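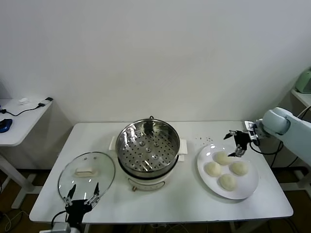 Amende de 500 € pour un joueur suspendu : on peut contester ?

Corey Ormsby

Bonjour à tous ! Je m'occupe des licences au FC Niritz (foot à onze, tout petit niveau) et on vient de recevoir un courrier du district : match perdu sur tapis vert contre Skustitz, 4 points de retrait et 500 € d'amende. Motif : notre latéral aurait joué alors qu'il était suspendu. Sauf que la suspension n'apparaissait pas sur notre espace club quand j'ai rempli la feuille de match, vers 14 h. J'ai vérifié deux fois ! On a presque 1 000 € en caisse pour finir la saison, alors vous imaginez l'ambiance. Est-ce que ça vaut le coup de faire appel, et comment ?

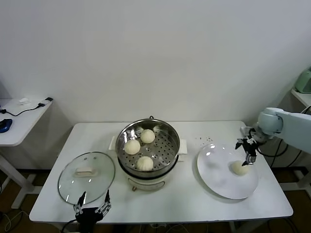
tuvance

Salut Corey, on a vécu la même chose en août, je compatis. Commence par regarder la date de notification, le délai d'appel part de là et il est très court (chez nous c'était sept jours, mais lis bien le bas de ton courrier). Ensuite tu envoies un recommandé, signé par quelqu'un qui a le droit d'engager le club – le nôtre a failli sauter parce que c'était le coach qui avait signé, une vraie boulette.

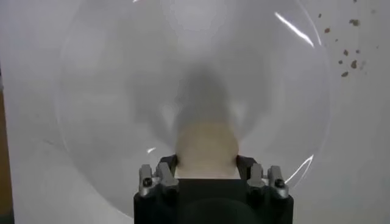

Pour le fond, il te faut une trace de ce que l'espace club affichait ce jour-là. Une capture d'écran, c'est l'idéal. Sinon tu demandes l'historique des connexions et la date de mise en ligne de la sanction. Nous, on a récupéré les points, mais entre les frais de dossier et le déplacement à l'audience on en a eu pour 673 € au total, donc fais tes calculs avant !
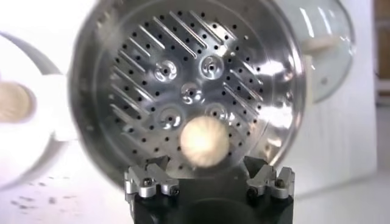

Et demande aussi un échelonnement de l'amende, par simple mail, ils nous avaient dit oui assez vite.

kingi

Laisse tomber, le district gagne toujours. Votre joueur savait bien qu'il avait pris un rouge, non ?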